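Home | Notes | Files | Contact

Print this page | E-mail this page

# Oltley basin notes

Cleaning notes for a vessel sink on a black counter. Kept by Riet Peeters. Version 2, April.

I don't trust most advice on black counters. "Streak-free" sprays leave streaks — I've tried enough of them.
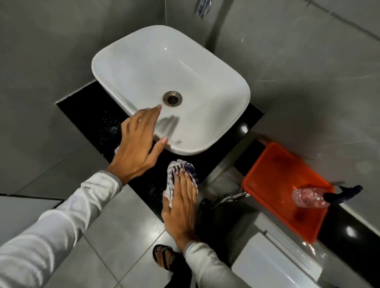
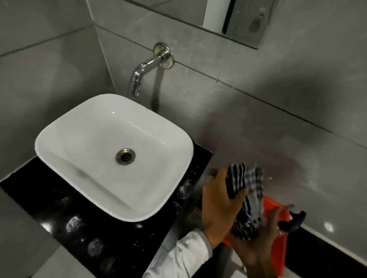 ## What's in the file

One row per cleaning: cloth, cleaner, marks left after drying. The drying times are my guesses, so don't build anything on them. Vinegar rows are kept, though I doubt they show much.

## Missing

Water hardness. Any other counter.

Comments

Hanan Fakhoury: Did you try plain water and a second cloth?

Edmund Sadowski: Not convinced by the vinegar rows either.

Carla Salameh: Which cloth did best?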